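Speaker Notes – Small Storage in Shared Offices
Clallham Workplace Services, October program, session two

Slide 1. Title

Welcome the audience and confirm that the handout has reached every table. State that the session runs for 60 minutes, with questions held until the final part. Mention that the session deals with small storage only: trays, desktop drawers, snack boxes and the items that collect on shared tables. Filing rooms and archive shelving were covered in session one.

Slide 2. Background

Clallham Workplace Services looks after shared work areas at three sites: Grarell House, Rodov Street and the Skyrme Annex. Between them the sites have 1,000 registered users. In the spring the department received 643 requests through the help desk that concerned storage in some way. Most were short. A typical request asked where the spare pens were kept, or who had moved the tea supplies.

Pause here. Attendees from Rodov Street will recognize the tea supplies.

Slide 3. What the requests had in common

Explain that very few requests asked for more storage. The larger share asked for an item to be kept in the same place from one day to the next. At Grarell House the department had supplied deep plastic bins, and staff reported that small objects sank to the bottom and were bought again. The bins were withdrawn from shared tables and are now used for cables and paper stock.

Slide 4. The tabletop standard

Read the standard in full:

Each shared table may hold one open tray and one closed unit with drawers.
The tray is for items in use that day.
The drawers are for items that belong to the table.
Food stays in its own packaging and is not stored in the tray overnight.
The rest of the surface is left clear at the close of business.

The standard applies to 23 tables at present. Tables in private offices are outside it, although several office holders have asked for a copy.

Slide 5. Choosing a drawer unit

Advise attendees to look at the handles first. A bar handle that stands away from the drawer front can be gripped with a full hand, and staff with limited finger strength have told the department that they prefer it to a knob or a cut-out. Shallow drawers are recommended. A deep drawer invites stacking, and the lower layer is soon forgotten.

Note for the presenter: the question of locks comes up at every session. Drawers on shared tables do not lock. Personal property goes in the lockers on the ground floor.

Slide 6. Choosing a tray

A low rim is sufficient. Rounded corners are easier to wipe. Pale colors show marks sooner, which the cleaning team regards as an advantage – some department heads do not agree, and dark trays may be ordered on request.

Slide 7. Tray and drawers on the table

Allow the audience a moment with both views before speaking. 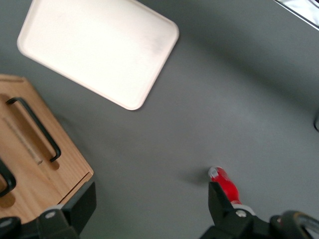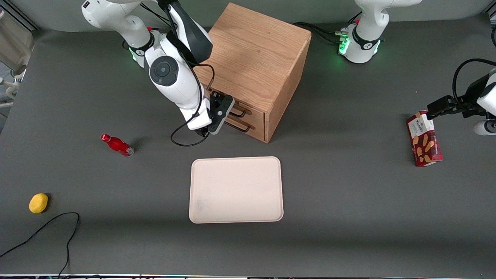 Move on to placement. The drawer unit should be set so that the drawers can open fully without passing over the edge of the table. Leave a hand's width between the unit and the tray. Where a table is used from both sides, the users of that table should agree on the direction the drawers face and record it on the table card.

Slide 8. Closing the day

The person who leaves last returns the tray items to the drawers. At the Skyrme Annex this takes place at 5:30 p.m., when the front desk makes its final round. Other sites may set their own time.

Slide 9. Questions

Invite questions. Order forms for trays and drawer units are on the side table, and completed forms may be left with the registration desk.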